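Notebook, Waltside workshop, April
Equipment plan for the folding work, second pass

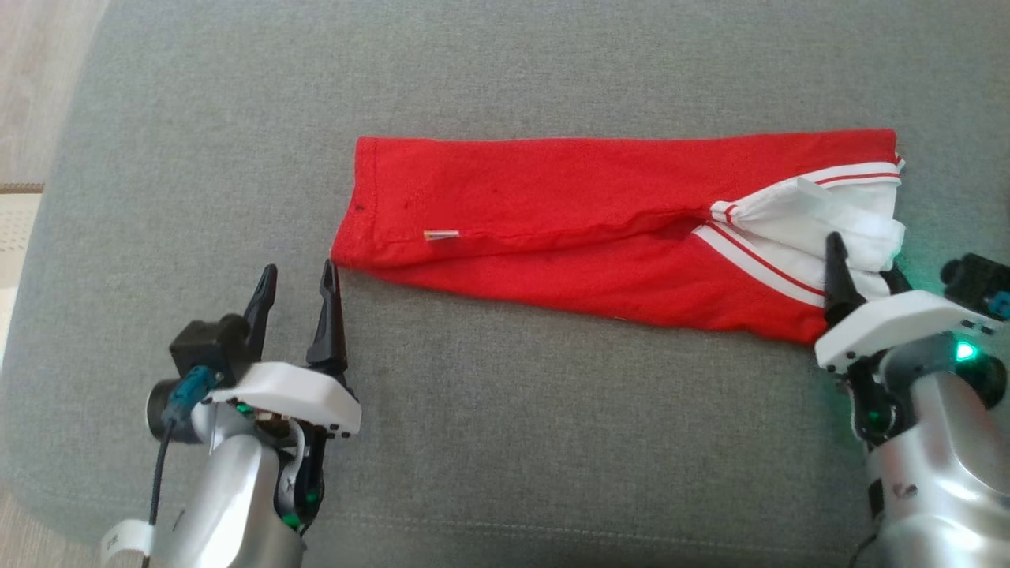
Sheena asked for a costed list by the end of the month, so I am writing down where I have got to, including the bits I have changed my mind about. Archie has read the first half and his comments are folded in. Anything marked "open" still needs a decision from one of us.

Starting point. We have one two-arm station. It does clothes and soft goods on upholstery and on the table. The question from the last planning meeting was whether to buy a second complete station this year or spend the same money keeping the first one running more of the day. I went in wanting the second station. I am now less sure.

I went back through the log for the last 21 working sessions. What I was after was lost time and its cause, which the log records if you can read Archie's writing. Adding it up, we lost 165 minutes to gripper fingers (changing them, re-seating them, hunting for the right screws), a bit more than that to camera cables and connectors, and a surprising amount to people looking for garments. Arm faults proper hardly figure. So a second pair of arms would give us a second set of fingers and cables to look after, with the same two people doing the looking after.

Fingers. Pointed ones are still the best for getting hold of a hem or a single edge of knit. They are worse at pressing down on a bunch of cloth and dragging it flat, where the tip wants to dig in. Archie would like a blunter pair with a soft face for the right arm and the pointed pair kept on the left. I think it is worth trying before we order in quantity. Zarner will make a short run to our drawing, minimum order 15, and they are happy to split that between two shapes. Price per finger comes down at the next step up, but we would be sitting on stock we might not want.

To do: send Zarner both drawings. Check the screw hole spacing against the mounting plate first, as the last drawing I had was the old revision and it cost us a fortnight.

Wrist cameras. No change of model. I looked at the smaller one from Adow and it would give a bit more room near the cloth, but it means a new bracket and redoing the calibration on both sides, and we'd have one odd spare left over from the present type. Stay as we are. What we do need is cable. The run down the outside of the arm takes a lot of bending at the wrist and the connector end is where it goes. Proposal: buy pre-made leads in one length only, with proper strain relief, and replace them on a schedule before they fail. Archie says every 300 hours. I would have said longer but have nothing to back it up, so 300 it is and we review in the autumn.

Also cable clips. We keep improvising with ties and then cutting them off with side cutters an inch from the lead. Buy a bag of the reusable ones. This is a trivial sum and I don't know why it has been on the list since last year.

Arms. Kettunen have quoted for a service contract with a loan arm if ours has to go back. The yearly figure looks steep next to how few faults we have had. On the other hand, if one arm goes back without a loan, the whole station stops, and the last quoted turnaround was five weeks. Sheena's view is that we should pay for the loan cover only and drop the annual visit. They haven't said whether they will sell it like that. Open, with Sheena.

Garments. This was the part of the budget I had down as "sundries", which was daft. Most of what we learn comes from awkward things: knits that crease where you don't want them, linings in a different colour from the outside, stripes that run at a slant so the vision has to cope with a line that isn't an edge. Plain T-shirts stopped teaching us much a while ago. I want a proper line for clothes with a spend every quarter, mostly second-hand, sorted by type into labelled crates on the shelving by the door. Red and white together are worth getting more of. Care tags stay on, by the way. Someone suggested snipping them all off to make life easier, but real laundry has tags, and a tag sticking out of a seam is the sort of thing we need to handle.

Washing. Things that have been folded many times go limp and pick up bits. We currently take them home in carrier bags. Options are a washing machine in the back (plumbing, so landlord) or an account with the launderette on the corner. Launderette is cheaper for at least the first two years on my sums. Archie to ask them about collection.

Surfaces. The grey upholstery has been useful because the weave drags on cotton in a way the table top doesn't, and a pull that works on the table can leave the cloth rucked up on a cushion. I would like two more soft surfaces, one darker and one with a pile. Not new furniture. Loose cushions or offcuts over foam will do, provided the height matches. Measure the height before buying anything.

Space. If we did get a second station it would have to go on the window side, and we would need blinds, another power circuit and somewhere else for the bench. I got a rough price for the electrical work and it was higher than I had allowed. None of this was in the first version of the plan. That is my fault, I took the station price from the supplier's sheet and stopped there.

So the order I would buy in, if it were only up to me:

1. Leads, clips and a spare connector kit. Now.
2. Short run of fingers, two shapes. Now, once the drawings are checked.
3. Garment line and launderette account. From the start of the next quarter.
4. Two extra surfaces. Same time.
5. Loan arm cover, if Kettunen will sell it separately.
6. Second station. Next year, with the electrical work and blinds costed alongside it.

Archie disagrees with number 6. His argument is that the price of the arms is likely to go up and we know we'll want them, so buy the arms now and leave them boxed until there is room. I don't like paying for something in a box, and the warranty clock starts on delivery. He has a point about lead times though. I have asked Kettunen whether they will hold a price against a deposit.

Staff time isn't in here at all yet. Sheena wants it shown separately and I need the hours from her for that. Changing fingers and leads on a schedule should come to less than what we lose at present, but it has to be someone's job, and it ought to be on the rota next to emptying the bins and backing up the drives.

Added later, 4.15: Zarner rang back. They can do both shapes in one batch, but they want the soft facing material supplied by us. Archie has an offcut he thinks will do for the first set. Bonding it on is another job for the list. I have put it under item 2 and left the cost blank.

Still to chase: Kettunen (loan cover, deposit), launderette (collection), Sheena (hours), height of the cushion.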